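Gavorance Laminate Table Top, Light Wood Finish
Reviewed by Nasrin Rahimi

I bought this top in July to replace a painted board that had started to flake. It went onto the legs I already had, in the back room where I do most of my sorting, cutting and paperwork.

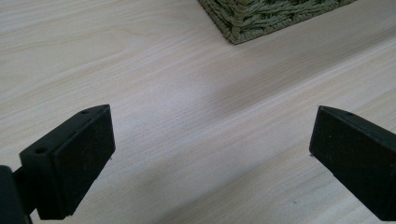
I picked the lightest of the finishes. Gavorance calls it cream oak, and it is closer to cream than to oak. The grain lines are thin and only a little darker than the background, so small parts and pencil marks are easy to find on it. My old board was dark brown and I lost screws on it all the time. If you like a table with a strong wood pattern you will probably find this one dull. There is a darker finish in the same range, but the store in Plasville didn't have it out and I can't say what it looks like in person.

Delivery and fitting
The top came in one carton with foam on the corners. One corner of the carton was crushed and the top was fine. It is heavy. Wim Leemans from next door helped me carry it in, and I would not want to do the stairs alone with it. The underside has no pilot holes, so you mark and drill your own. That took me longer than I expected, mostly because my legs are an odd pattern. Use short screws and put tape on the drill bit for depth.

The instructions are a single sheet with 4 drawings. They cover the Gavorance legs only.

Daily use
I have had it long enough to put some wear on it. A utility knife will mark it if you press, so I keep a cutting mat on the left side. Sliding metal things across it has left no scratches I can find with a lamp held low. Pencil comes off with a damp cloth. Ballpoint needs rubbing alcohol and a bit of patience. Coffee left for 20 minutes wiped away clean, and red ink from a stamp pad left a faint pink spot that is still there.

Dust is the one thing I would warn people about. Dark lint and crumbs stand out on a surface this pale – more than on my old board – and I wipe it down most evenings. The finish is low-shine, and the desk lamp doesn't bounce back at me the way it did off the glass desk I used before that.

The edge banding is good on three sides. On the back edge it had lifted a little near one end. I pressed it down with a warm iron through a dish towel and it has held.

Compared with others
I looked at the Gurenier top as well. It is thicker and costs more, and the sample I handled had a rougher texture that I didn't want under paper. The Yazdani one was cheaper, but it only came in white.

Would I buy it again? Yes, for a work table. For a dining table I'd want something that hides crumbs better. I took off one star for the lifted edge and the instruction sheet.

Rating: 4 stars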